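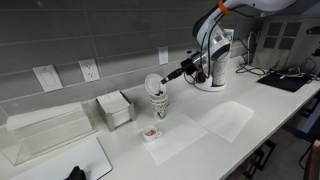 Rebane bringt den Filterkaffee zurück ins Büro – und die Kaffeekasse gleich mit

Neues Abo-Modell von Rebane und der Rösterei Protlow startet im September 2022

Die deutsche Teeküche hat viel mitgemacht: Kapselmaschinen, Kaltmilchschäumer, einen Vollautomaten, der seit Februar »Satzbehälter leeren« meldet, obwohl der Satzbehälter leer ist. Der Bürodienstleister Rebane hält nun mit einem Angebot dagegen, das technisch etwa auf dem Stand von 1978 liegt. Es heißt Hivia und besteht aus Bohnen, einer Mühle, Filterpapier und einer Thermoskanne.

Die Bohnen liefert die Rösterei Protlow in Säcken zu 1000 Gramm. Zur Wahl stehen zwei Röstungen, eine helle und eine dunkle. Auf Geschmacksbeschreibungen mit Steinobst und Karamell verzichtet Protlow auf der Packung. Dort steht »hell« beziehungsweise »dunkel«, in einer Schriftgröße, die auch vor acht Uhr morgens lesbar ist.

Vorausgegangen ist ein Testlauf in 12 Betrieben, vom Steuerbüro bis zum Sanitärgroßhandel. Dort haben 300 Beschäftigte einen Fragebogen ausgefüllt. 156 von ihnen gaben an, lieber eine Kanne Filterkaffee mit Kollegen zu teilen, als vor einem Automaten anzustehen. Die übrigen verteilen sich auf Tee, Automatenkaffee und das Freitextfeld, das überwiegend für Beschwerden über den Geschirrspüler genutzt wurde. Rebane hat diese an die jeweiligen Geschäftsleitungen weitergereicht, bisher ohne Rückmeldung.

Auf Wunsch mehrerer Testbetriebe enthält Hivia auch eine abschließbare Kaffeekasse aus Blech. Sie nimmt Münzen und Scheine an, Hosenknöpfe leider ebenfalls. Eine Version mit Kartenzahlung war im Gespräch und wurde nach einem Blick auf die Gebühren wieder verworfen.

Das Abo ist in zwei Größen erhältlich, für kleine Teams und für ganze Etagen, und lässt sich monatlich kündigen. Mühle und Kanne bleiben während der Laufzeit Eigentum von Rebane. Entkalker liegt jeder zweiten Lieferung bei. Wer im Büro ihn benutzt, regelt der Vertrag ausdrücklich nicht. Bestellungen nimmt der Innendienst ab sofort entgegen, Probepackungen beider Röstungen verschickt Protlow auf Anfrage.

Über Rebane
Rebane versorgt kleine und mittlere Betriebe mit Büromaterial, Getränken und Handtuchpapier. Zum Sortiment gehören außerdem die Aktenordner der Reihe Nomar, die nach wie vor gekauft werden – vor allem von Kunden, die das papierlose Büro bereits eingeführt haben.

Pressekontakt
Rebane, Abteilung Kommunikation. Bildmaterial und Preisliste auf Anfrage. Abdruck honorarfrei, Beleg erbeten.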